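Fußballschuhe pflegen - so mache ich das

Dezember 2014, und unser Platz ist wieder ein einziger Acker. Meine Schuhe sehen nach jedem Training aus wie Lehmklumpen, also schreibe ich mal auf, was bei mir hilft. Erst die Sohlen draußen gegeneinander klopfen, dann mit alter Zahnbürste und lauwarmem Wasser ran. Bitte keine Waschmaschine! Meine ersten Lederschuhe habe ich so in einem Februar ruiniert, der Kleber hat sich komplett verabschiedet.

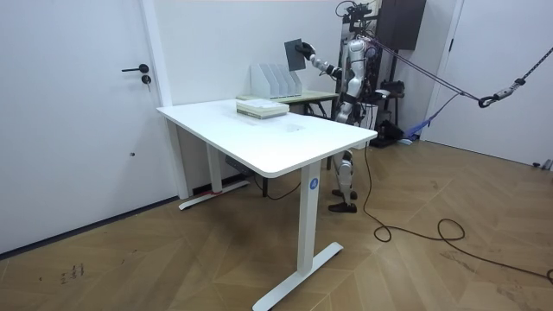
Genji Iwasaki meint dazu, Zeitungspapier allein bringe wenig, wenn man es über Nacht drin lässt: Er wechselt es nach 15 Minuten das erste Mal und holt vorher die Einlegesohlen raus. Das habe ich übernommen, klappt prima.

Lederfett kommt bei mir erst drauf, wenn der Schuh ganz trocken ist, und zwar hauchdünn (die Nähte kriegen etwas mehr). Auf die Heizung stelle ich nichts mehr, da wird das Leder bretthart. Wann ich zuletzt gefettet und die Stollen getauscht habe, notiere ich mir - dafür reicht eine schlichte Kladde, gern mit dunkelgrauem festem Einband wie bei dem Buch unten, da fallen Fettfinger kaum auf. Stollengewinde vor dem Eindrehen immer ausbürsten.

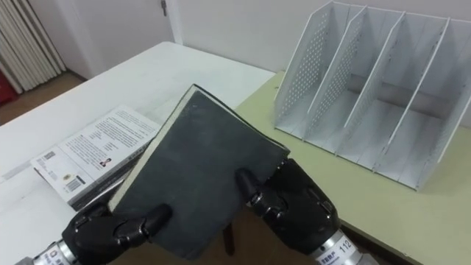
Torwarthandschuhe sind wieder ein Kapitel für sich. Die wasche ich von Hand in lauwarmem Wasser, drücke sie nur aus und hänge sie im Schatten auf. Für die Kladde gilt übrigens: weg vom Waschbecken, am besten mit beiden Händen festhalten wie auf dem Foto, meine lag schon mal drin.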